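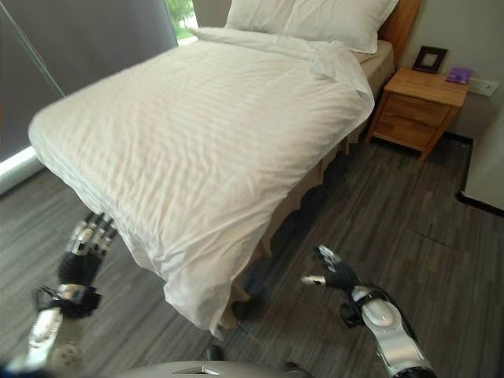
Dovent H2 Two-Arm Household Unit: Bed Making

4/6/22
By the Jalex product desk

The H2 is a two-arm mobile unit with articulated hands, sold by Jalex for trials in hotels, rental units and care homes. The question we get most is whether it can make a bed. In part, yes. Limits are listed under each task.

Duvet straightening
Supported on single beds. The unit takes the hanging edge of the duvet at the foot or near side, lifts it, and pulls until the overhang is even. A thick white comforter on a white sheet is a hard case for the vision software, as the two layers show little contrast. A corner that sags toward the floor is easier to find than a flat edge and is normally gripped first. Allow 400 seconds per bed. A trained housekeeper is much faster.

Turned-down sheet
Partly supported. The unit can leave an existing fold in place. It can't yet form a straight fold across the full width of the bed.

Pillows
Supported for one pillow in a plain case. Changing the pillowcase is not supported.

Fitted sheets and mattress lifting
Not supported. Do not assign.

Clearance
The base needs 1000 mm of open floor on the working side. Plank, tile and low-pile carpet are acceptable. Bed skirts may stay on; the hands are set to stop above the skirt line. Small items on a nightstand are treated as obstacles and are not moved.

Lighting
Minimum 200 lux at the bed surface. If daylight comes past the edge of a blind, close the gap or rerun the room scan.

Test results
In the Sikelstead apartment trial, the H2 left an acceptable duvet on most runs after no more than 3 pulls. Common faults were a bunched corner and a double grip on duvet and sheet together. The Haugen soft-finger kit reduces double grips but wears faster and is sold separately.

Availability
Trial units ship in June. Purchase includes the duvet and pillow routines. The fold routine will be a software update, with no date set.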